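Can a Robot Do My Kitchen Yet?

Posted in March, filed under Gadgets and Daydreams

So I have been down the robot chore hole again. It started with the dishwasher, as most of my bad moods do. I was standing there at 9 at night, peeling a wet lentil off a fork, and I thought: surely by now. Cars can park themselves. My phone can tell a maple from a sycamore. Surely something, somewhere, can put away my forks!

The short version is that the answer is "sort of, sometimes," and I find that much more exciting than it sounds.

I'll start with the stuff that works, and it works because we quit asking for a butler. The vacuum is great. Mine is a Pollholm, the cheap one, and it has done our downstairs every morning for 4 years with one new brush and a lot of hair pulled out of the wheels. It knows floor and it knows not-floor. The dishwasher is a robot too, if you ask me, and so is the washing machine. We gave each of them a box and said the job happens inside the box, and they got really good at it.

The trouble is everything between the boxes. Getting the plate from the table to the rack. Getting the shirt from the dryer to the drawer. My cousin works at a packing shop over in Vallton, and they have an arm there that lifts the same carton off the same belt all day long and never gets bored or sore. She loves it. But when a carton comes down the belt crushed on one side, the arm stops and a light comes on and she walks over. She told me she walks over a lot less than she did last year, though, and I keep thinking about that.

Clearing a kitchen counter is my favorite test now, because it looks like nothing. You and I do it while talking on the phone. Think of what's in it, though! You have to decide what is trash and what is dinner. You have to know that a jar gets grabbed one way and a plate another, and that the plate may have food on it, so you can't just tip it on its side and go. Round things roll. Lamps have cords. Then there's the question of where any of it lives, which in our house is a question even for the people who live here.

That's why so much of the practice happens in simulation, in made-up kitchens that run on a computer. I love these. A robot can flub a pickup in there and you just start over, with no glass to sweep up. You can change the windows and the counter and throw in whatever objects you like, so the thing doesn't learn one kitchen by heart and then fall apart in the next one. I spent an entire evening reading up on this (the lentils dried on, I'm not proud) and came away really cheerful. The hard part left is carrying what gets learned in there over to a real counter, with real grease on it.

Anyway, picture coming home and telling a machine to tidy up around the sink, with a big red ball in the way.

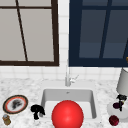

Felicja Bednarek wrote in after my last robot post to say I'm too easily pleased. She'd want to see one wipe the counter afterward, she said, and get the sticky ring under the honey, because moving things from one spot to another is the part her kids can already do.

Fair! Wiping is hard. You have to press, but only so much, and you have to notice what's still there and go back for it. I have seen a clip of an arm doing a decent job on a bare table, slowly, over and over the same patch like my grandfather with his car. It did get the corners. I'd take slow. I'm asleep for most of the night anyway, and it can have the kitchen until six.

Next up I want to write about laundry folding, so if you've tried one of those folding gadgets, send me your stories, good or bad. I still have forks to put away.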